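Stekdale Breakfast Study: Call for Participants

Posted 2021-02-16

We are looking for 60 adults who eat breakfast and are willing to be honest about it.

The Stekdale Breakfast Study wants to know what people in and near town eat between waking up and starting their day, how long it takes them, and how far the answer drifts from what they told us on the phone. Our last round had 73 people sign up. Most described a morning of oatmeal and fruit. Their diaries described cold pizza, a child's leftover waffle, and in one memorable week, frosting. We would like more of the second kind of information and are prepared to pay a little for it.

Who can take part

You can apply if you are 18 or older, live within driving distance of Stekdale, and eat something before noon on most days. Coffee alone does not count as something, though we have received several well-argued letters on the point. You don't need to be healthy, organized, or a morning person. We have plenty of morning people. They applied at 5:40 a.m.

Please don't apply if you work for a cereal company, live with someone already in the study, or plan to change your diet before July. If you are about to start a juice cleanse, we wish you well and will talk in the fall.

What you'll do

You'll keep a paper diary for four weeks. Each morning you write down what you ate, where you ate it, and whether you were sitting. The diary has a box marked "other." Last time people used it for poetry, complaints about spouses, and a fairly detailed plan for a deck. We read all of it, so write what you like, but the deck will not affect your payment.

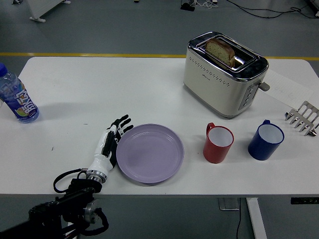 You'll also come in twice, once at the start and once at the end, for a visit of up to 90 minutes. At the first visit we go over the forms, weigh you if you agree to it, and ask a long list of questions about bread. At the second visit we ask the same questions about bread. People find this suspicious. We are checking whether four weeks of writing things down changes your answers, and now that you know that, please try to forget it.

Between visits, someone from the study will call you once a week. The call takes five minutes unless you are lonely, in which case it takes ten.

What you'll get

Everyone who finishes receives 100 dollars, paid by check at the second visit. If you drop out halfway, you get half, and no hard feelings. We also send each person a short report of their own diary, with averages. Some people have framed theirs. One man asked us to send his to a different address from the one he shares with his wife, and we did.

There is no free breakfast. We know how that looks.

What we do with the diaries

Your name comes off the diary the day you hand it in and is replaced with a number. The list that matches names to numbers stays in a locked drawer and is destroyed when the study ends. Across all earlier rounds we have collected 2,026 diary pages, and the only person who has ever been recognized from them is the one who signed every page in full and added a drawing of himself.

Results will be written up in plain English and left at the Stekdale library, next to the tax forms, where they can be enjoyed by anyone waiting for the copier.

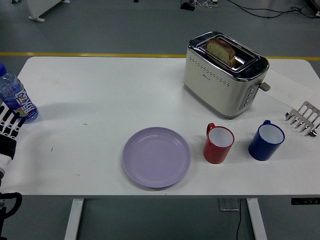 Getting here

The study office is on the second floor of the Olszewski Building, above the shoe repair. Parking behind the building is free for two hours. The sign says one hour, but the sign is old and has given up. There is an elevator, and it works if you hold the button down until the doors have fully closed. Anyone who can't manage the trip can ask for a home visit, and we won't look in your cupboards.

How to apply

Write or call and leave your name, a phone number, and the best time to reach you. Please also tell us what you had for breakfast today. There is no wrong answer, and we already have enough oatmeal.

Applications go to Danica Čierny, study coordinator, Stekdale Breakfast Study, Olszewski Building, second floor. She answers every message herself, usually within three days and usually before lunch. Places are filled in the order people apply, and when they are gone we'll start a waiting list for the July round.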